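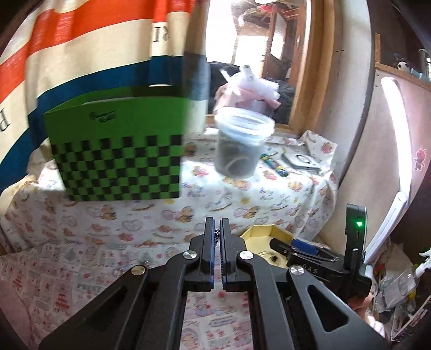

Arnel Panganiban told me over lunch that a table isn't messy until you need to eat off it, and I've been chewing on that remark ever since, because half the tables in our study would pass his test and their owners would still call them a disgrace.

4.2 What stays out

Figure 3. A shared table with a printed cloth, a green paper box, a plastic cup and a bundle of pink and white tulle or ribbon.

I went in thinking the small stuff (pens, cups, bits of ribbon) stayed out because it had no home. Wrong! Most people in our 30 households could name the drawer straight away. They just didn't want to lose sight of a thing they were halfway through using, and a box with an open top suited them fine. Tshepo Molefe, who coded the May interviews with me, wanted to call these "parked" items, and the word stuck. Eight households kept a box on the table for months and moved it only for guests. Table 2 gives the parked items by household, with the craft supplies listed separately.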